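Saltby workshop, bench meeting, notes

2019-06-06, back bench

Present: Mohsin Baloch (chair), Zarmeena Janjua, Thịnh Cao, Lucienne Pruvost (notes, sorry for the scrawl)
Apologies: Selina Widmer

1. Last notes
Agreed. One correction, the Flisard pallet was signed in by Zarmeena and not by Thịnh. Shelf labels from May still not done. Carried over.

2. Towers, strip and check
Thịnh went through where we are. Cases on their sides on the slotted table, side panel off, power supply left in for now. Heatsink comes off first, then the processor, then look at the socket. Job 2608 is the one everybody keeps asking about. Mohsin wants it finished before another case is opened.

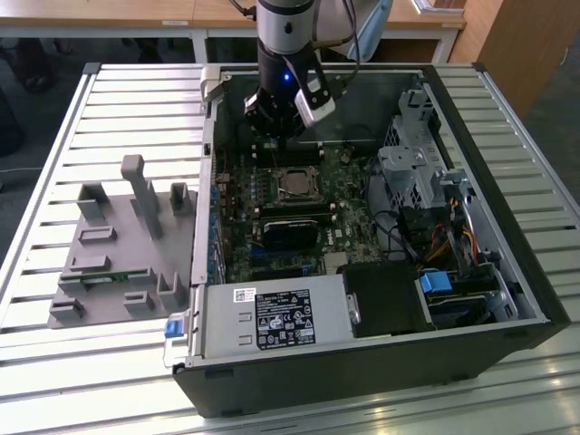
Zarmeena asked if the drives should come out at the same stage. Long discussion. Thịnh says no, leave the bays alone until the board is signed off, otherwise the blue tabs get knocked and we end up hunting for carriers. Mohsin happy with that. Drives go in the Rai crate afterwards, not on the window sill. Job sheet to say so.

Cables: too much red/yellow/black spaghetti across the boards when the case is down. Tuck it to the drive cage side before starting. Lucienne to add a line to the sheet.

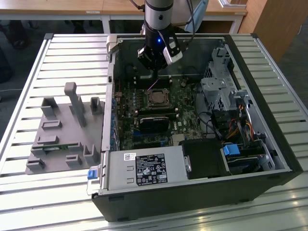

Item 2: tower on its side, socket empty.

3. Sockets
Biggest item. Prararura sent back 2 boards marked "socket marks, not tested". Mohsin not pleased. Agreed from now on:
- lever fully released before anybody touches the plate
- nothing put down on the open socket, incl. screwdrivers, tape, tea
- write the socket down as checked, with initials
- if in doubt leave it and ask Thịnh

Zarmeena: star-drive screws by the bracket are not to be undone unless the whole bracket is coming off. Right bit is in the top drawer, please put it back in teh top drawer.
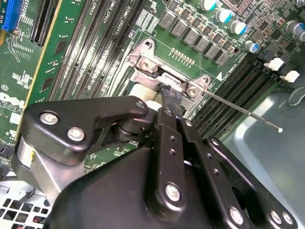

Item 3: socket bracket, lever and the star-drive screws.

4. Processors
Hold by the edges, straight up, straight into a tray. No loose ones in pockets or in the mug. Trays running low. Selina had sent a note round: cheapest she can find are from the same place as last time, delivery slow. Mohsin said order anyway, there is still money in the 3000 for consumables.
Thermal paste wipes, same order.
Zarmeena wants the printed lettering on each one copied to the sheet before it is bagged. Agreed, though Thịnh thinks it will double the time. Try it for a month and see.
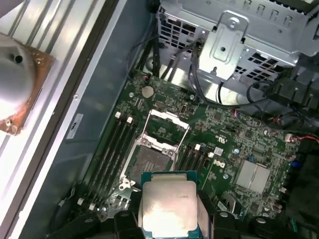
Item 4: processor clear of the socket, plate up.

5. Memory
Empty slots to be noted as empty, don't leave the box blank. Flisard won't accept a blank box, they sent sheet 1839 back over it.
Coin cells: stay in unless dead.

6. AOB
Light over the table flickers, Mohsin to ring. Lucienne asked for a second stool. Box of fixings under the bench belongs to who? Goes in the skip if not claimed by next meeting.

Actions
LP: job sheet changes (items 2, 4 and 5)
SW: trays + wipes
TC: finish 2608, reply to Prararura
ZJ: shelf labels, drawer bits
MB: light

Next meeting: date to be sent round, Selina to chiar.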